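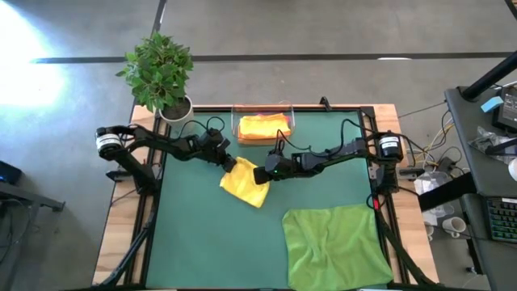
A yellow cloth on the green mat at Kamier, with folded orange and yellow ones in the clear bin behind.

STALTDALE: The town's cleaning cloths are to be folded in thirds from the start of October, ending a disagreement that has outlasted two managers and one tumble dryer.

Kamier, the linen service on the old dairy site, washes and folds roughly 4,000 cloths a month for cafés, dental rooms, the swimming pool and the primary school. Until now it has folded them in quarters, except for those that went to the pool, which were rolled, and those that went to the dentists, which came back however the dentists' last receptionist had liked them.

Operations manager Mared Morgan put an end to this in a two-page notice pinned up beside the kettle. It has diagrams. One of the diagrams has since been corrected in pen.

"I've worked in linen for 18 years and I have never had so many people want to talk to me about corners," Morgan said. "A man stopped me in the chemist. He had views on selvedge."

The notice also tidies up the colours. Yellow goes to basins and mirrors, green to kitchens, orange to desks and door handles, and anything between red and pink to toilets, where it is expected to stay. Peach has been ruled a kind of orange. This was the longest item at the staff meeting, and was settled on a show of hands after a proposal to make peach its own category was found to need another shelf.

Gangadharan Krishnan, who spoke for the quarters camp, said he had accepted the result and would be folding in thirds like everybody else, at work.

"A quarter is square. You can stack it any way up and it doesn't care," he said. "With thirds you've got a front and a back, so now you've got an opinion. Multiply that by a full bin."

The bins themselves are staying. They are clear plastic, so that a driver can see the colours without lifting the stack, and under the new rules each one is to leave the building with its cloths folded edge to the front. Krishnan's side did win a concession on the thick yellow ones, which are fluffy enough to spring open when folded three ways. Those may be halved and then halved again, provided the person doing it does not call it a quarter.

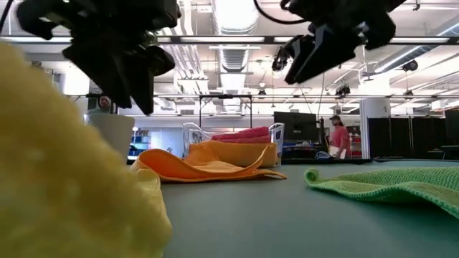 Customers have taken the change in various ways. The swimming pool wrote back within the hour to ask whether rolling was still available. It is, until the end of the month, after which the pool will get thirds and can roll them itself. The school said it had not known the cloths came folded, as they arrive at the back door and are generally tipped into a drawer.

Meenakshi Chowdary, who runs the Quintero café on the main street, keeps a shelf above the coffee machine that was built to fit eight folded green cloths side by side. In thirds it fits five and a gap.

"I've put a plant in the gap," Chowdary said. "The plant isn't doing well. It's very warm up there."

She said she had no complaint about the cloths, which are clean and turn up when they should, and only wished that someone had rung before her brother-in-law got the shelf level. It had taken him most of a long weekend, and he has asked to be kept out of any further discussion.

Morgan said the decision was made on storage grounds. A stack folded in thirds sits flatter in the van racks, and by her reckoning each run will carry an extra 114 cloths. Pressed on how she arrived at such an exact number, she said she had loaded the van, unloaded it, refolded the lot and loaded it again, and that it had been a slow afternoon.

Drivers are said to be pleased, or at least to have stopped bringing it up. Tarmo Grigaitė, who does the western run as far as the Trasen turn-off, said the old pool rolls used to travel badly and would work their way out of the bin on the roundabout. He once delivered a rolled towel to the dentist by mistake and it was returned the next day, folded in quarters, with a note.

New starters will be shown the method during their first shift. It begins with picking the cloth up by a corner and letting it hang, which Morgan said sounds simple until you have met a cloth fresh out of a dryer and tried to find one. Pairs may work on the larger towels. Green ones should be smoothed flat before folding, as the textured weave holds a curl at the ends and will put a lump in the stack.

Krystyna Krajewska has folded at Kamier longer than anyone on the current roster and was asked which side she had voted with. She said she had been on her lunch break. She has used thirds since she started, she added, and puts the other sort on top when somebody is coming through to look.

The notice takes effect at 6 am on the first working shift of the month. Customers with fitted shelving are asked to ring the office before lunch. Tea towels are not covered and will be dealt with in the new year, by which time Morgan hopes to be on leave.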